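Folding cell notebook, August
Damberg bench, cell 2

Carried over from last entry

Grasp planner branch is merged. The old Kutholm scheduler is still running underneath it, so both arms wait on the same lock when either one asks for a new cloud. I wanted to get rid of that before touching anything else but the bin extraction numbers were bad enough that I did those first.

Setup unchanged: green bin at the back, folded stack on the left, both arms on the front plate. Joint limits as in the Plilelholm config file, nothing overridden by hand. If you pull the repo, take the config from the same commit or the left wrist limits will be wrong.

1. Extraction from the bin

Ran 129 pick attempts with the new edge scorer. 95 ended with one garment held in the right gripper and nothing else coming along with it. The remainder are a mix, and I sorted them by reading the logs:

- gripper closed on nothing, mostly dark cloth where the depth has holes
- two garments came up together
- 31 were stopped by the force limit before the lift finished

The force limit ones annoyed me. I had the threshold on the raw wrist reading, and the raw reading spikes when a sleeve catches on the bin rim. Put a low-pass on it and moved the check to the filtered value. Did not change the threshold itself. Needs a rerun before I trust it.

2. Lift and spread

The lift is now two segments: straight up, then out to the right with the height held constant. The old version did one diagonal move and planned it as if the cloth had left the bin at the first waypoint. With a long shirt it hasn't. The magenta one is a good case: gripper already high at the right side of the table, and the other end of the shirt still over the front rim of the bin. The twisted part between the two is what the spread estimator gets wrong. It reads the twist as a narrow garment and proposes a second grasp in the middle of it, where a pinch would catch several layers.

What I changed in the estimator:

The mask is split at the bin rim and only the part outside the bin is used for the outline. Twisted sections are found by width along the main axis, and anything under the width cutoff is excluded from second grasp candidates. Candidates on the wide part are scored by distance to the nearest lower corner. The care label makes a usable landmark on shirts that have one near the hem, so I left the Coste detector on for now, low weight.

Left arm holds at its wait pose with the jaws open until the estimator returns a candidate above the cutoff. It waits next to the folded stack, and the stack has to be in the collision map or the planner will happily route the elbow over it. I had it as a fixed box. It is now refreshed at the start of each cycle from the measured stack height.
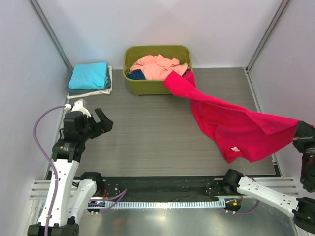 3. Timing

Estimator takes nearly 8 times as long as the grasp scorer now. Most of that is the rim split, which runs on the full cloud. Crop first, then split. I tried it quickly on recorded data and the candidates came out the same, but it isn't in the branch yet.

The scheduler lock shows up here as well. Right arm asks for a fresh cloud during the hold, left arm asks for one to refresh its collision map, and one of them sits there. Logged as a separate issue.

4. To do

Rerun extraction with the filtered force check, same garments, same order.
Move the crop ahead of the rim split.
Add a release check: no second grasp while cloth is still over the rim. Right now this is only a warning in the log.
Ask Kutholm side if the lock can be per arm.
Left cable clearance in the model is a guess. Measure the loop at full wrist rotation and put the value in the config.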